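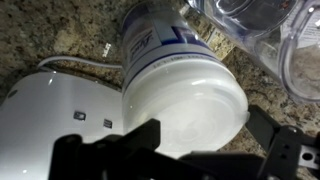 Can a machine change a water filter cartridge at home without help?
Parts of the job, at present. Gripping a cartridge is within reach on most attempts; seating it and confirming the seal still need a person.

24 September 2021
By Nerea Mateos
Print | E-mail

Ticket 242, Fluvik chores bench
Status: open
Raised by: Carter Pelletier

Fault: gripper slips on cartridge during lift. Cartridge rolls and the wrist stops on force limit.

Log

CP: 92 attempts on the cartridge task. Most failures occur at first contact. The planner targets the end cap, which is smooth and rounded, and the fingers close off centre.

NM: Asked for depth data. Glossy white plastic returns gaps along the highlight. Clear clamshell packaging gives worse results and is sometimes read as free space. Speckled granite causes no trouble for depth but confuses the edge detector.

CP: Lowered closing speed. Slip reduced, not cured. Run time up by roughly 7 seconds.

KC: Moved grasp point from the cap to the body. Lift now repeatable when the cartridge lies flat. Fails when it is tilted, as the wrist cannot get low enough without touching the worktop.

NM: Loose cord on the worktop should be treated as an obstacle. It is currently filtered out as noise. Separate ticket raised with Drendis.

Gordon Girard asked whether the task can be listed as supported in October. Reply: no. Lift only. Insertion has been tried on 2 housings and needs a twist under load that the wrist controller does not hold. Opening retail packaging is out of scope.

Workaround: stand the cartridge upright before starting. This takes a person longer than fitting it by hand.

Next: retest with soft finger pads, same closing speed. KC to attach force traces.

2 comments | 7 shares
Print | E-mail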